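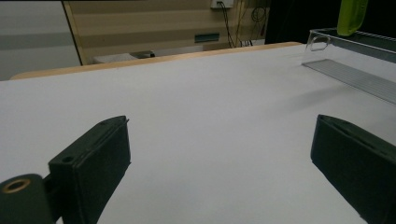

September, 7.40 am start

Adhesive creep trial, Tidstead bench, continued from the previous page.

Shear hangers 1 to 6 came off the rack this morning at 200 hours. Readings taken before the heating came on, room at 19 °C. Hangers 7 to 12 stay up until the next check.

Substrate is the powder-coated panel from Pradville, same batch as last month. Tape is the grey foam sample from Forero, 25 mm wide, cut to 25 mm lengths with the guillotine and not the scissors. Panels wiped with isopropanol, left ten minutes, tape applied, rolled twice each way with the 2 kg roller, then left flat for 72 hours before loading.

Slip, measured from the scribed line to the top edge of the tape:

1 — 0.4 mm
2 — 0.4 mm
3 — 0.6 mm
4 — 1.9 mm
5 — 0.5 mm
6 — dropped at 104 hours according to the timer

Hanger 6 failed at the panel side. Tape came away clean with the full foam thickness still on the hook plate. Under the loupe the panel face has a faint bloom across the lower third, the same greyish colour as the marks we saw on the offcuts. I suspect mould release or wax carried over from the packing sheet. Wiped it with a white cloth and the cloth picked up a smear. The other panels gave nothing on the same test, apart from number 4, which gave a trace. That lines up with its slip reading, though two panels is not much to argue from.

Checked the panel order in the stack. Numbers 4 and 6 were the two outermost, so both had been in contact with the wrapping. Number 5 came from the middle and behaved normally. The numbering follows the order I picked them up, not the stack order, and the only reason I know which was which is the pencil mark on the back. Next batch gets numbered in the stack before anything is moved.

The isopropanol wipe is probably not enough for whatever this is. Plan for the repeat set:

Group A — isopropanol wipe as now
Group B — heptane wipe, then isopropanol
Group C — light scuff with the grey pad, then isopropanol

Four panels each, two outer and two inner. Same dwell, same load. Group C will damage the coating and I doubt the customer will accept it, but it gives a ceiling to compare against.

Load check: the hanger weights were put on the Tijani balance. Nominal 500 g. All within 2 g except the one with the chipped hook, which reads 491 g. That one was on hanger 2. Its slip figure should be treated as slightly flattering. Weight set aside with red tape on it. Please do not put it back in the drawer.

Timer note — the drop switch under hanger 6 tripped properly, but the one under hanger 3 was sitting crooked and would likely have missed a fall. Bent the bracket back and tested it five times with a spare weight. Fine now. The counter on the logger read 2582 when I reset it; that is the running total for the rack and not for this trial, so ignore it in the file.

Humidity this morning was 63 per cent, higher than I would like. The dehumidifier tank was full and it had shut itself off. Emptied. No idea how long it had been off, so the humidity trace for the last part of the run needs to be pulled from the logger before anyone quotes these numbers.

To do:
Pull humidity trace
Ask Pradville what the wrapping sheet is and whether it changed between batches
Order heptane, one litre
Cut tape for groups A to C from the same roll, discarding the first turn
Read hangers 7 to 12 at 400 hours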